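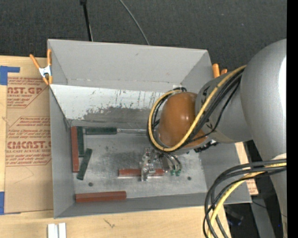

Gray bin, pale wood table. Monday mood.

Nesrin Altıntaş
Been reading the sales page for Tenow, the meal-planning subscription everybody in my building group chat suddenly swears by. I have questions. Thread.

1/ The big claim is that a household on the plan saves $526 a year on groceries. Saves compared to what? I went looking for the baseline. It's in the small print: "typical spend of a non-member household." Typical according to whom? Doesn't say.

2/ If the people who sign up are the ones already trying to cut back, of course they spend less. You could sell them a blank notebook and get the same result. I'd want to see what the same families spent the year before they joined.

3/ Then there's the food waste number. Members "throw out 43% less." I emailed to ask how they measured it. Answer: a survey. People were asked how much they thought they wasted before, and how much they think they waste now. Come on.

4/ I don't know how much lettuce I threw out in April. Neither do you.

5/ Nevzat Polat replied to my last post that his bill really did go down. I believe him! He also stopped ordering takeout on weeknights in the same month and started walking to Mercado with a list. Which one of those did it? He doesn't know either, and to his credit he said so.

6/ The plan costs 20 bucks a month. That's $240 a year, and the savings figure on the page is before the fee. Take it out and you're at $286. Still nice if true, but a very different headline.

7/ Also, the recipes. I did the free trial. 2 of my first dinners called for a Dolilon spice mix, which happens to be sold in the app's own shop. Maybe a coincidence. I used paprika and cumin and dinner was fine.

8/ Someone asked if Prorkia is any better. Same kind of page, same kind of chart with no numbers on the left side. When a chart has no numbers on the left side I close the tab.

9/ What I'd accept: receipts from before and after, for everyone who joined, including the ones who quit after a few weeks. The quitters are always missing from these things.

10/ For now I'm keeping my receipts in an envelope on the fridge and writing the total on the front every Sunday. Will post the numbers even if they make me look bad. The trial is canceled, after four screens asking if I was sure.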